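Storing pill bottles, bins or drawer?

kemlow_kate
ok so finaly cleaning out the medicine cabinet. 14 bottles, half of them tiny. Drawer or clear bins? Need to decide before dinner lol

tidau20
Clear bins. Done. Grab and go.

Hutsuliak
Drawer. Bins on a counter get bumped and everything falls over. Had bins for a year, hated it

tidau20
then your bins are too big. Get small ones, four or five bottles each, they hold each other up

Hutsuliak
mine were small. still tipped. Tall skinny vials are the worst

clonier_fan
Split by person or by how often you take it? We do daily stuff in one, everything else in the other. Two trays total. Dont mix them

kemlow_kate
by person I think? but then the small vials get lost behind the big orange ones

clonier_fan
little ones in front. or off to the side. Also check dates first, I tossed a bunch in October

Hutsuliak
still say drawer. Lay them flat, label on the cap, no tipping

tidau20
flat in a drawer they roll every time you open it?? no thanks

clonier_fan
two trays on butcher block, orange ones with the white caps plus the small vials, one bottle lying on its side in the right tray 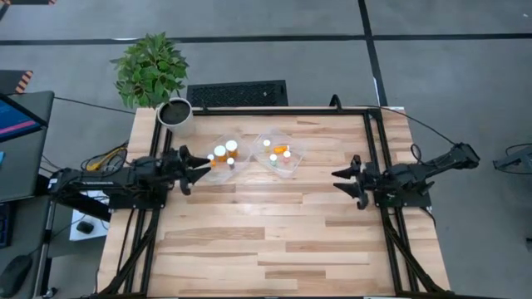 kemlow_kate
Do you leave the pills in the pharmacy bottles or move them to something smaller?

clonier_fan
Leave them in the pharmacy bottles. Name, dose and refill info is all on the label, you want that

Hutsuliak
agree on that one at least. Bathroom is a bad spot too, too steamy. Hall closet, high shelf if theres kids

kemlow_kate
no kids, closet it is. going with trays, sorry Hutsuliak

Hutsuliak
report back in a month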